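This entry continues the account of our work in simulation for the Plaltlow project. Its purpose is to record how examples are now being gathered for the learning system, and to set out two changes to the procedure that take effect in September.

The collection is directed by Nii Amoah. Each operator drives a simulated arm through a short manipulation task, and every run is stored with the view from behind the gripper, the joint positions and the commands issued. The learning system is trained on these records and on nothing else. Consequently, a habit that an operator brings to the work is likely to reappear in the trained system, and we have tried to write our instructions with that in mind.

During the most recent period the group stored 68 runs. Of these, 26 were set aside on review. The most frequent fault was a late start to the recording, so that the arm was already in motion at the first stored step. Next in frequency was hesitation near the object. An operator who stops for several seconds to consider the angle teaches the system to stop as well – a problem we first met in the Vamholm trials and did not then recognize.

The first change concerns the opening of each run. Recording will begin with the arm at rest, and operators will wait for the signal in the Flelletti console before moving. The second concerns the approach. Operators may practice a placement as often as they wish with recording turned off, but once a run has begun they are asked to keep the arm moving at a steady pace until the task is complete or abandoned.

Abandoned runs will no longer be deleted. They will be kept in a separate folder, labeled with the cause, and reviewed by a second operator. We expect them to be of use in judging where the system itself is likely to fail.

It has also been asked whether the lighting in simulation should be varied more widely. Our view at present is that it should, though not until the 11 runs still awaiting review have been examined. The Appiah team has offered to share its settings, and we are grateful for the offer.

Views from behind the gripper, with the fingers open:
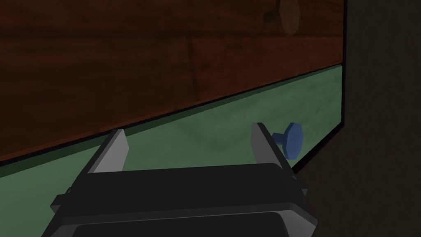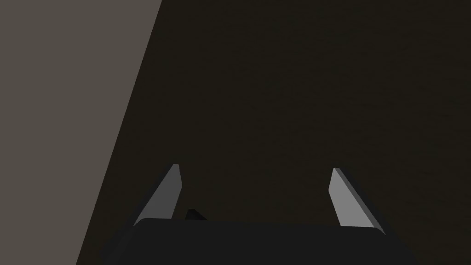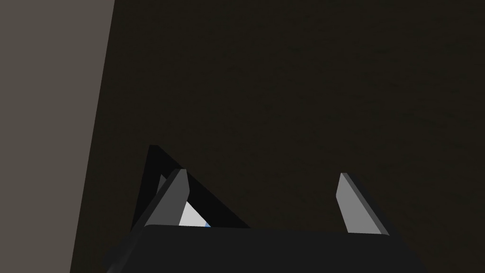

*Page last changed: August 2019*

In all three views the space between the fingers is empty. Operators preparing for the next period should read the revised instructions in full before requesting an account on the console. Corrections to this entry may be sent to Nii Amoah.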